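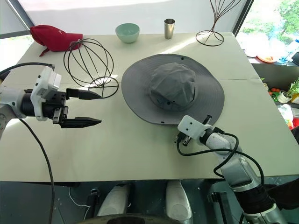

Tainá Mendonça had wanted to build a robot that could put her own hats away ever since she moved into an apartment with no closet in the hall. She told me this within a minute of my walking into Pleturholm, the shared workshop where she rents bench time, and I laughed, and then I saw that she meant it. She calls the machine Wernotov, after a board game character she made up as a kid, and it has two arms, two black grippers and a job that would take you or me one second. The gray hat with the wide brim is the one it's supposed to pick up and set on a wire stand. The crown on that hat is soft and crumpled and never sits the same way twice, and the brim has all that stitching going around it, and Tainá loves it for exactly those reasons. "Anybody can pick up a block," she said. "I did blocks. Blocks were two evenings. A floppy hat is a whole personality."

She works days at a print shop and didn't study engineering. She started in October with one arm, secondhand, that she got off a man named Mostafa Tahiri who was moving and wanted his spare room back. He threw in a box of screws and his phone number. "I called him so much," she said. "I think his wife thought I was selling something." The second arm came a few weeks later, also used, and more banged up than the first.

I asked why two. One arm seems like plenty for a hat!

"I thought so too," she said. "But you grab a brim with one hand and the rest of it just hangs there and folds under. Try it when you get home. Pick up a sun hat by the edge and put it on a post without letting your other hand help. You'll see, you cheat. Your other hand sneaks in."

(I tried it. My other hand sneaked in.)

The part she's proudest of is the least glamorous one, the white brackets on the wrists. She drew them herself, and printed them at Pleturholm on the machine by the door, and then printed them again, and again. The early ones cracked where the screws go through. Then she made them too thick and the gripper couldn't get down to the table without the bracket getting there first. "I'd watch it come down all confident and go clunk," she said, and she did the clunk with her hand on the bench, hard enough that the guy at the next bench looked up. Haiyan Yu, who runs the evening sessions, finally told her to stop making the whole thing stronger and put the material only where it broke. "Haiyan doesn't give you the answer. She picks up the broken piece and looks at it for a really long time until you feel bad and look at it too."

Then there are the cables. I have never heard a person talk so long about cables. If they're short they tug on the wrist when the arm reaches across, and if they're long they flop onto the table and end up in the way of whatever you're picking up. Tainá leaves them long. She says she'd sooner move a loop of cable out of the way than buy another connector, and she has bought a lot of connectors. She keeps a spreadsheet of what she's spent, and the cable and connector line was at $534 when she showed it to me. She covered the total at the bottom with her thumb.

So how does it learn to do the hat thing? She mostly shows it. She moves the arms through the motion from a little set of controls, hat up, hat over, hat down, and the computer records everything, and she does that over and over with the hat starting somewhere new each time. She had 193 of those recordings saved when we talked. She does them in batches of 30, because past that she gets sloppy and the robot picks up her sloppiness. "It learned my sigh," she said. I said robots don't sigh. She said there was a stretch when both arms would stop over the hat for a beat before going down, and she watched her recordings back and there she was, stopping for a beat every time. Tired. She threw out that whole batch.

I wanted to know about all the other stuff on the table. Does a hat robot need a bowl and a metal cup?

"It needs to not care about them," she said. "At home there's always something. There's keys, there's mail. If I only ever practice on a bare table it's going to be useless in my hall." The shiny cup gives her the most grief, she says, and the sun is second. Late in the day it comes in by the panel and lays a stripe across the table, and she's had days when she just gave up and ate a sandwich until it moved. I asked about curtains. Haiyan won't have curtains in there, there was a thing with a soldering iron once, before Tainá's time, and that was all I could get out of anybody.

The red cap is for later. Tainá thinks a cap will be harder in its own way, stiff in front and soft in back, and she doesn't want to start on it until the gray hat works from any starting spot. Her best run so far is 14 in a row. Then on the next one it took hold of the wire stand, very gently, and tried to put the stand on the hat.

"I wasn't even mad," she said. "It had the right two things!"

I asked what she'd tell someone who wants to try this at home, and she thought about it while she hunted for a hex key in her jacket. Her first advice was to rent bench space, if there's any near you, before you buy tools. She also said to bolt the arms down properly before the first time you turn them on, and wouldn't tell me how she knew. And write on the cables. Tape and a marker, both ends. She lost an entire evening to two black cables that looked the same, and she'd like that evening back.

We'd run over by then and Haiyan needed the bench for a class. Tainá is back at it next month with the cap, if the gray hat behaves, and she's promised to call me when Wernotov gets to 15.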